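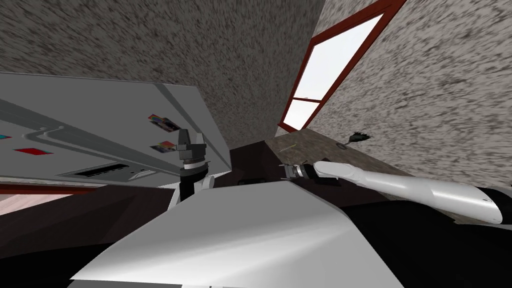 *Inside the simulated kitchen: the robot's right gripper over the worktop, with the fridge to the left.*

**Kitchen trial puts two arm controllers side by side**

July 17, 2019

A robotics workshop in Cliltthorpe has published the first results from a comparison of two controllers for two-armed robots, run entirely in a simulated kitchen. The two came out close on the number of jobs finished, but behaved differently when the arms had to work near the walls and the fridge.

The Grastness workshop ran 184 attempts at a small set of kitchen tasks, split evenly between the controllers. One is a commercial package from Drokley, which plans a full path for each arm before anything moves. The other is Masanja, a free controller kept up by a group of universities, which corrects the path as the arm travels. Both drove the same model of a white humanoid with a gripper on each arm.

Each attempt had a limit of 30 seconds. The robot started with its arms at its sides and was told to reach for a small item on the worktop, close the gripper on it, lift it clear and hold it. In some attempts the other arm had to be brought up in front of the fridge at the same time. That was the part the workshop most wanted to look at, as a two-armed robot in a kitchen will often need one hand at a door and the other on the counter.

Drokley's controller failed to finish in 16 attempts. Masanja failed in 18. The report says a gap that small should not be used to pick a winner, and the workshop has not put the two in order.

The reasons for failing were less alike. With the Drokley package, most of the lost attempts never got as far as the item. The planner could not find a path that kept both arms clear of each other and of the robot's own body, and it stopped and reported an error. With Masanja the arm nearly always set off, but it sometimes reached the item at a poor angle and pushed it along the worktop until time ran out.

Thin items gave both controllers the most trouble. A stick lying flat leaves very little for the fingers to close on, and a gripper that comes in slightly high shuts on nothing. Masanja did better here when it was given a second go inside the time limit, as it could back off and come down again without planning from the beginning. Drokley's package had to start the whole plan afresh, and that used up several seconds each time.

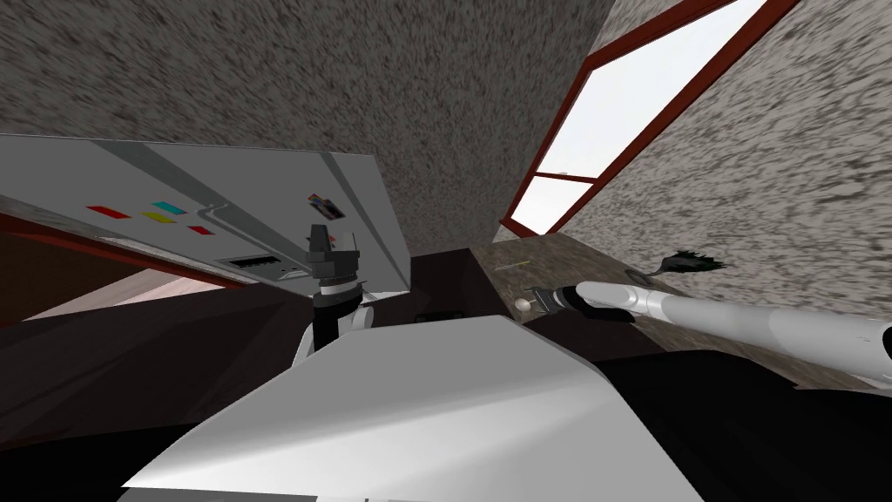 Rounded items were easier to reach but harder to keep hold of. The report puts this down to the grippers and the way the simulator handles contact, and says neither controller can be blamed for it. A later round is meant to repeat the same tasks with a softer finger pad, leaving everything else alone.

Working room was the other main finding. When the left gripper was held close to the fridge, the Drokley package kept a fixed gap and refused to go inside it. Masanja allowed the gripper much nearer. That let it finish some attempts the other could not, but it also touched the fridge now and then. The workshop counted a light touch as a pass and a hard knock as a failure, and it admits that another team might draw the line somewhere else. The contact forces are included with the results so that readers can apply their own limit.

Camera position was changed between batches as well. The view from the robot's head tilts as the body leans, and with some leans a good part of what the camera gets is the robot's own chest and arms. Masanja depends on that view all the way through a reach, and its results got worse as more of the worktop was hidden. Drokley's package takes most of what it needs before the arm moves, so it was less affected. On the other hand it had no means of noticing if an item had shifted in the meantime.

The workshop chose to stay in simulation for this stage so that every attempt could be started from exactly the same position. It also meant the arms could be allowed to hit things without a repair bill. The report is cautious about how far the results will carry over to a real machine. Friction in the joints was left at the simulator's standard setting, and the delay between camera and controller was set to a single fixed value. Anyone who has worked with real arms will know that neither stays put for long.

Settings were another sore point. Drokley supplied its package with the default values and asked for no changes. Masanja has no real defaults for a robot of this shape, so the workshop spent two days tuning it before the count began. The report lists every value used. It does not say how Masanja would have done untuned, and a reader from outside might fairly want to know.

Drokley was shown the figures before they were published and has said it will look at the size of the fixed gap, which at present cannot be altered by the user. The Masanja group has already taken in one small change from the workshop, covering how the wrist is turned before the fingers close.

A second round is planned for August, with the same kitchen and a cupboard door added to the tasks. The scene files, the logs and the list of settings can be had from Grastness on request, and the workshop says it would welcome results from other controllers run on the same set. Teams will need their own licence for the Drokley package.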